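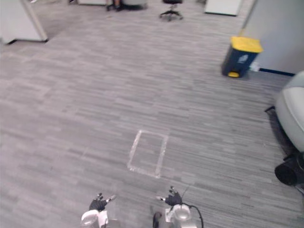 The Urkemari 260 is an inflatable tender with a drop-stitch floor, sold in Australia as a two-person boat with a third seat position for calm water. I bought mine in November to replace a slatted-floor dinghy that had gone soft at the transom. Before it went near the water I left it inflated overnight indoors to check for leaks, on grey striped carpet, a surface that is kind to the fabric and makes it easy to see whether the keel tube is sitting straight against the lines. Mine sat straight, and by morning the gauge reading had dropped by a margin too small to worry about.

Construction is 1,000 denier PVC with glued seams and a double strip along the underside of each tube. There are 3 air chambers plus the floor. Valves are the push-and-twist type and all of them accept the supplied pump fitting without an adaptor. The transom is marine ply, sealed on the faces but thinly coated on the top edge where the outboard clamps bear. I added two coats of epoxy there and a rubber pad. Urkemari should be doing this at the factory.

The supplied foot pump is adequate for the tubes and poor for the floor. It will reach working pressure, but the last stage is slow and the hose pops off the bayonet if it is stepped on at an angle. I now use a Jotham double-action hand pump, which is bulkier in the locker and much quicker.

Under oars the boat tracks better than its length suggests. The rowlocks are moulded rubber and flex at the end of each stroke. The oars split into two parts and have a spring button that collects sand, so rinse them. Blade area is small. In a short chop with a passenger aboard I found progress to windward hard work.

With a 2.5 hp four-stroke fitted, and one adult plus shopping, it planes reluctantly or not at all. That is normal for the size. With two adults it stays at displacement speed and steers predictably. Spray comes over the bow once the wind is against the tide. Fidel Ojeda, who keeps a Carrasco of similar length on the next mooring, has the higher bow and arrives drier, but his boat weighs more and he needs a second person to get it over the rail.

Towing is acceptable on a bridle. The two bow D-rings are well bonded. The single centre ring is meant for the painter and should not be used for towing.

Packed, it fits its bag only if the floor is rolled separately. The bag zip is the weakest part of the whole kit and mine failed at 90 days. Mirorell, the distributor, replaced the bag without argument but would not cover the freight.

Good points: floor stiffness, valves, seam finish, weight.
Bad points: pump, bag, unsealed transom edge.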